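Brurkberg Neighbors Help Board
Home and Household > Air and Damp

Musty smell in a ground floor room that only shows up after the weekend

Posted by marigoldlane

Hello everyone, I've been reading this board for a long while and finally have something to bother you all with. I look after a ground floor room in Brurnorness that gets used Monday through Friday, and every single Monday morning it greets me with a smell. It isn't a terrible smell. My best description is an old suitcase that has been in the attic, with maybe a bit of wet cardboard mixed in. By lunchtime it has faded, or else I've stopped noticing it, and by Wednesday I've forgotten all about it and feel silly for having worried.

The room is 176 square feet, with one window that opens and one that was painted shut long before my time. Carpet tiles on the floor, plain painted walls, an upholstered armchair in the corner that people fight over (nicely). The heating goes off Friday at six and comes back on early Monday. There's a little kitchenette on the other side of one wall, and I mention it only because my sister thinks everything is always the fault of a sink.

So far I have tried baking soda on the carpet, left overnight and vacuumed up, and one of those plug-in scent things, which just made it smell like a suitcase with a lemon in it. I also washed the cushion cover. I'd love to know where to look next before I spend real money. There's up to 300 dollars I could put toward this if I had to, but I would so much rather not!

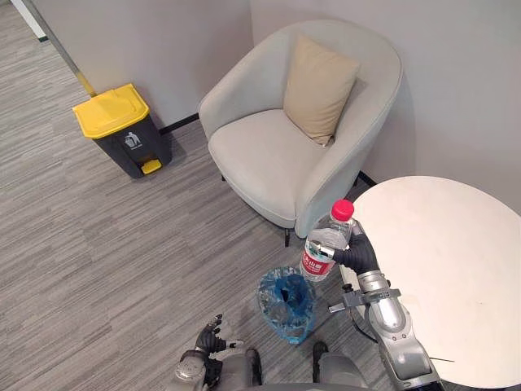

oldhousekeeper

Oh, I know that smell, and I have sympathy for you! We had it in our back room for two winters. My guess is that it has very little to do with anything you could wash. You're turning the heat off on Friday, the room cools down, and whatever moisture the week's worth of people breathed into it has to settle somewhere. It settles on the coldest surfaces, usually the outside wall and the floor along that wall, and it sits there for two days with the door shut.

Before you buy a thing, get a humidity gauge. They're cheap, and the plain kind is fine. Put it on the floor by the outside wall on Friday afternoon and look at it first thing Monday, before the heat has had a chance to do much. Then do the same in the middle of the room the following weekend. If the wall reading is a lot higher than the other one, you have your answer, or most of it. The kind that remembers its highest and lowest reading is handy, and worth a few dollars more.

While you wait, try leaving the heat on low over the weekend. I know it feels wasteful. We kept ours at a setting just high enough to take the chill off, and the smell was half what it had been after the first weekend. And prop the door open if you're allowed to, even a few inches. Air that can wander into the hallway is much better company than air that can't.

One more thing and then I'll let you go. Pull the furniture out from the walls a hand's width. Upholstery pushed up against a cold wall is a lovely home for mildew, and you won't see it until you turn the piece around. I lost a perfectly good sofa that way and I'm still a bit sore about it.

Reply from marigoldlane

Thank you so much, this is wonderfully thorough and I feel less alone with my suitcase. I bought a gauge from Tian Hardware on the way home on Saturday (they had a basket of them by the register) and it has been sitting by the outside wall ever since. I've also moved the furniture out, and I had a good sniff at the back of everything, which I was glad to do without an audience. The fabric seemed fine to me, though my nose is not what it was. I went over the carpet too.

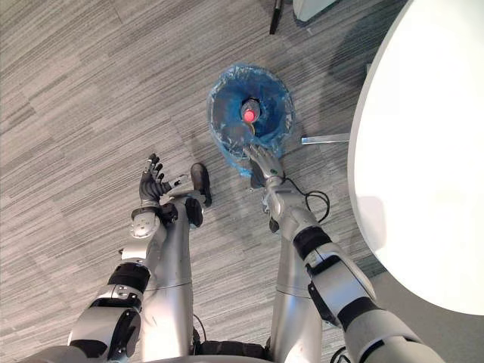 The smell was stronger down there, I'm fairly sure of it, and strongest along the kitchenette wall. So now I'm wondering whether my sister was right, and I'm trying to decide how I feel about telling her. Is there a way to check under carpet tiles without ruining them? They seem to be stuck down with something, but one in the corner has a little give to it.

pipesandputty

it's the sink. run water for a minute on friday before you leave and put a cup down any floor drain too. dry trap = smell comes up over the weekend. costs nothing. did this in 16 units and it fixed most of them

you can lift the tile that has give, use a putty knife, go slow. if the floor under it is dark or feels damp call somebody.

fernandfiddle

I'd do what pipesandputty says first because it's free, but a dry trap smells more like sewer than suitcase in my experience, so please don't stop there if it doesn't help.

We have a small Durkness dehumidifier in our basement craft room, bought used, and I empty it every other day in summer and hardly ever in January. It needs a clear space in front to breathe, and you have to wash the filter or it starts making a smell of its own! Mine says 20 minutes of drying time for the filter and I always give it longer. If your gauge reads high two Mondays in a row, that's where I would put the money, and you'd likely have plenty left over.

Do come back and tell us what the gauge says. I've got a closet with the same trouble, and I'm taking notes.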